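2022年10月4日，更新了一点轮子的部分，其余照旧。

买菜小拖车这个东西，我以前是很抗拒的，总觉得一拉上就自动进入退休生活。结果今年搬到离菜市场走路10分钟的地方，手提袋勒了几个月手指，认输了，下单了一台 Pellivow 的折叠拖车，352元，深绿色，40升的布袋。用到现在，想说的还挺多，慢慢唠。

先讲路，拖车好不好用一大半看路。小石子面的人行道，地面上的接缝，还有路缘和斑马线，轮子小一点、硬一点，感觉马上就不一样了。

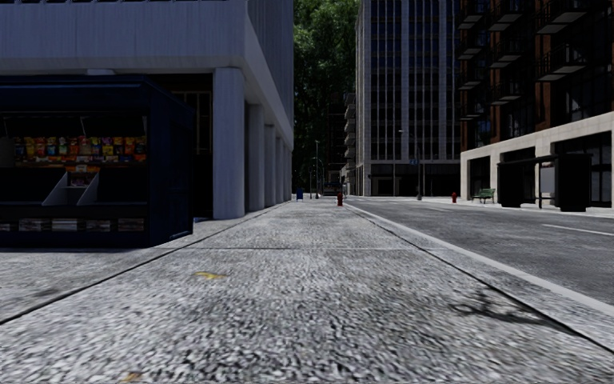
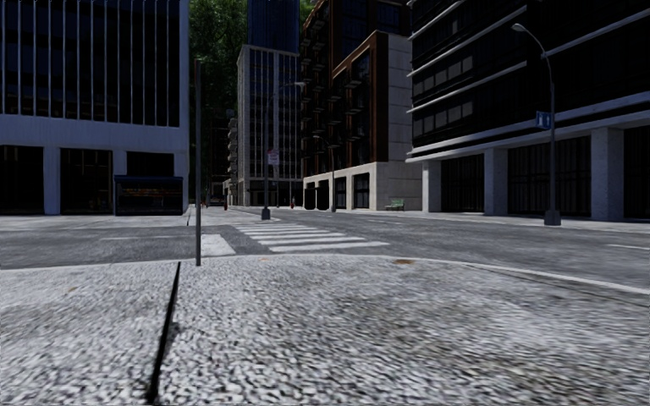
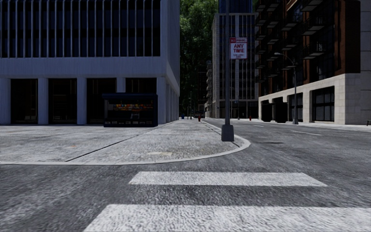 *人行道、街角、斑马线前的路口，依次三张*

## 轮子

我这台是两个大轮，外面包了一圈软胶。之前借过邻居的 Dravlow，硬塑料轮，拉在粗糙的地面上那个声音，真的，整条街都知道你去买菜了！Pellivow 安静很多，空车的时候也会咔哒响两下，装上东西就老实了。

过接缝没什么感觉，手上轻轻一顿就过去了。上路缘要稍微讲究一点：转过身，倒着往上拉，比正着硬拽省力得多。我一开始不懂，正着拽，袋子里的番茄当场牺牲两个（那天晚上吃的番茄炒蛋，也行吧）。

更新一下：轮轴最近开始有一点吱吱声，拆下来一看，缠了好多头发和线头，剪掉，滴了点缝纫机油，好了。轮子是卡扣式的，按住中间的小钮就能拔出来，这个设计我要夸一夸，不用找工具。装回去的时候一定要听到“咔”的一声，我有一次没按到底，走到小区门口轮子自己先走了。

## 袋子

布料厚实，里面有一层银色的保温内衬。保温效果嘛……买冻虾仁走回家没问题，你要是还想顺路喝杯咖啡聊会儿天，就别指望它了。内衬接缝处不防漏，有次买鱼，塑料袋破了个小口，水一路渗到底板，回家洗了半天，晾了一整夜还有味儿。后来我在最下面垫了一个浅的塑料盆，大小刚好，洗起来也方便，强烈推荐这么干。

侧边有个网兜，说是放雨伞的，我拿来放葱。背后还有个拉链小口袋，放钥匙和零钱挺好，就是拉链头太小，冬天戴手套肯定抓不住，我穿了根红绳上去。

顶盖是抽绳加一片翻盖。抽绳的塑料扣有点松，袋子装满了会慢慢滑开，我现在都是打个活结。这个价位给个好点的扣子不过分吧？

## 能装多少

说明书写最多承重30公斤。我没有真的去试这个上限，最重的一次是一袋大米、一个西瓜、两瓶酱油，外加一堆土豆，车架没有变形，就是我自己上楼的时候差点变形。说到上楼，它是普通两轮，不是那种三角形的爬楼轮，家里没电梯的朋友要想清楚。我住三楼，勉强能接受，再高我就会去看爬楼款了。

装的顺序有讲究：重的放底下，而且要靠近背架那一侧，不然拉起来车头总往下坠。西瓜这种圆滚滚的最好拿土豆卡住。

## 把手和收纳

把手高度是固定的，这是我最大的意见。我一米六出头，正好；我同事 Wiroj Thaweesak 个子高，借去拉过一次，回来就抱怨一路弯着腰，脚后跟还老踢到袋子。高个子真的先去店里试一下再买。握把的海绵目前没掉渣，冬天再看，我以前的健身器材都是十二月开始掉渣的，不知道什么规律。

折叠倒是很简单，底板往上一掀，扣在背架上，整个就扁了，塞在冰箱和墙的缝里。袋子可以不拆。不过折起来之后自己站不住，要靠着东西，我家那台半夜倒过一次，吓得我以为进贼了。

## 跟 Dravlow 比

有人在上一篇底下问我怎么选，那就简单讲。Dravlow 便宜一些，车架更轻，把手还能伸缩，这点完胜。但硬轮子的噪音我受不了，袋子也薄，装棱角分明的纸盒看着就心惊。如果你家附近路面很平，一次只买一点菜，又是高个子，买它完全可以。像我这样一周集中买一两次，每次都买到收不住手的，还是 Pellivow 舒服。

Subbarao Chacko 也留言问能不能单独换袋子：能，客服跟我说有卖，就是颜色只剩灰和深绿，下单前先问一下库存。

## 打个分

轮子给高分，袋子中等，把手扣分。会不会再买？会，但我希望下次出能调高度的版本，我好送一台给我爸，他现在还拿着两个大布袋硬扛，说拖车是老太太用的……爸，您试一次就知道了。

下一篇打算写保鲜盒，家里攒了一柜子，盖子没一个对得上的，等我理完再说。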